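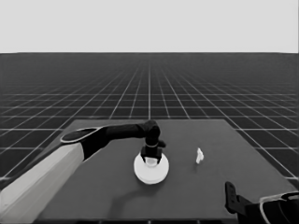 Slide 1. Two-arm cell in simulation, left gripper at the knob of the white disc.

Notes for the speaker (Bereket, or Tekle if I lose my voice again)

Leave the title slide up while people sit down. Say who we are: Zoltanora, the Pidley office, simulation and test. The talk is on the rules we use before a task is allowed to leave the simulator. Thanks to Xolani Pillay for reading the draft.

Start with the disc. It goes down as a target part with a grasp point, and the grasp point is the knob. Rule one is that every part in a scene has its grasp point written in the task sheet before anyone runs it. We used to leave this to whoever built the scene. Getachew Woldegiorgis went back through 343 old task sheets and found 247 with no grasp point at all. Pause here, people will want to write that down.

Rule two, shared space. Two arms, one table. Each arm has a home zone, and the strip in the middle belongs to one arm at a time. The arm that wants it asks, the other confirms it is clear, and the request is logged. Mention that the second arm is at the lower right of the slide, near the table and touching nothing. No arm enters the strip on a timer. Berhe did it on timers for a year and we are still tidying up the scripts.

Rule three, keep the scene plain. Grey table, grid floor, no background. If a run fails we want to look at the arm and the part first. Textures and clutter come in at stage two, under their own sheet number.

Small white object to the right of the disc: every part on the table gets a line in the sheet, including parts the arm is not meant to touch. Contact with one of those is a fail, even if the main task finishes. Expect a question from the Clusex people on this. The answer is yes, even a light touch.

Rule four, numbers. 500 runs per task with the start positions varied, and the seed list saved with the results. A task with 14 or more fails goes back to its author. Kedir Demissie set that limit and can explain it better than me, so point at him.

Then standards. Be clear that this is a house rule and sits underneath the risk assessment for the real cell. A pass in simulation does not replace guarding, speed limits or a stop button within reach. Say this twice, once here and once at the end.

Next slide is the blank task sheet. Printed copies by the door, please take one. The revised version is due in November.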